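Can a machine put the kitchen back in order yet?

Posted by ganitz_mill
My wife and I are both on our feet all day (I'm at a cabinet shop, she's at the post office), and by 9 in the evening neither of us wants to look at the kitchen. I keep seeing clips of robot arms picking up bottles and bowls. Is there anything a regular family could buy that clears a counter? We'd happily wait a year or 2 if it's close.

Reply from Wamach Tinkerer
Oh, I know that feeling so well! I've followed this stuff as a hobby for a long while, and I'd say picking up one thing and setting it down someplace else is coming along nicely. It's the whole evening's worth that trips them up. Every kitchen is laid out differently, and a bowl near the edge needs a different touch than a bottle does. A lot of the practice gets done in simulated kitchens first, so a dropped bottle costs nothing. I'd keep your money in your pocket for now and maybe look at a better dishwasher.

Reply from mimeo40
no. get a robot vac, mine does the floor under the table fine

Reply from Gulyás Street
I'm with the first reply, though I'm a bit more hopeful. Simulated counters, with the usual kitchen things on them:
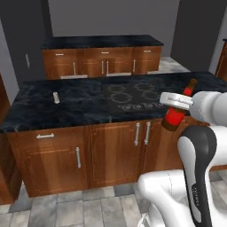
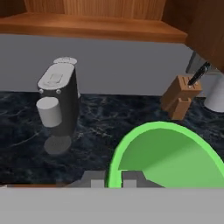 Follow-up from ganitz_mill
Thank you all, this is so kind. Would one of these at least be safe to have going with a toddler in the house?

Reply from Gulyás Street
I'd hold off on that, myself. A small floor vacuum is one thing, but an arm strong enough to lift a full pot should only run when your little one is in another room with the door shut, and I'd want a grown-up near the stop button too.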